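Jillum Sink Kit: a simulated kitchen sink for people who keep getting asked when the robot will do the dishes

Home / Simulation kits / Kitchen / Sink Kit

I get the dishes question at every family party, so I may as well put my answer on a product page. Can a machine clear a sink yet? Sometimes! On a good day, with a plate it likes, lying the way it likes. That gap between sometimes and Tuesday-night reliable is what we made the Sink Kit for.

You get a complete counter to practice on, with a two-part sink (one side shallow and ribbed, the other deep), a black gooseneck faucet that is forever in the way, and rimmed plates with food still on them. Load it, pick a start layout, and let your policy loose.

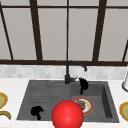

People expect the food to be the hard part, and it does cause trouble, but my vote goes to the walls. A plate flat on the floor of a deep basin gives a gripper very little to hold. You and I slide a fingertip under the rim and tip it up without thinking. A robot has to plan for that, and the basin wall is right there waiting to be bumped.

What's in the download:

Sink Kit scene, with 19 start layouts
473 recorded runs, good ones and bad ones both
2 scoring scripts (strict and forgiving)
Setup notes in plain English

Every layout can be viewed from more than one side. I lean on the side view a lot (a grab that looks perfect from the front can be way off in depth, and I've lost whole afternoons to that).

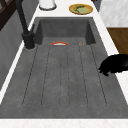 Side view, with the gripper over the right rim of the sink.

Does it run with what you have? We test on Trolitz and Irkeo arm models, and Cuypers works too if you swap the gripper file first. Setup notes, page 13. Please read that page, I wrote it after a very long support thread with a very patient customer. 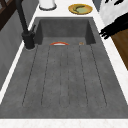

Another side view, with the gripper's fingers
beside the upper right corner of the basin.

Back to chores, then. My own feeling is that the shop floor gets there well before the kitchen does. Parts come in the same shape, in the same tray, and you can bolt the tray down. At home somebody leaves fruit by the dishes and the plate ends up at an angle, and a policy that was doing great five minutes ago has no idea where to start. I love watching those runs, by the way. You learn so much more from them!

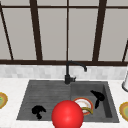
So we kept the clutter in. Margus Lūse, who builds our layouts, wanted a tidy beginner version as well, and he talked me into it: the first few layouts go easy on you. After that you're on your own.

One thing the kit won't do is water. No suds, no scrubbing, no drips. It covers picking up, moving and putting down, and if you need washing you'll want something else for now. We have a water add-on planned for February and I'll post here when it's ready to try.

Licenses are per team, with free updates to the layouts. Questions go through the contact form, and I answer most of them myself.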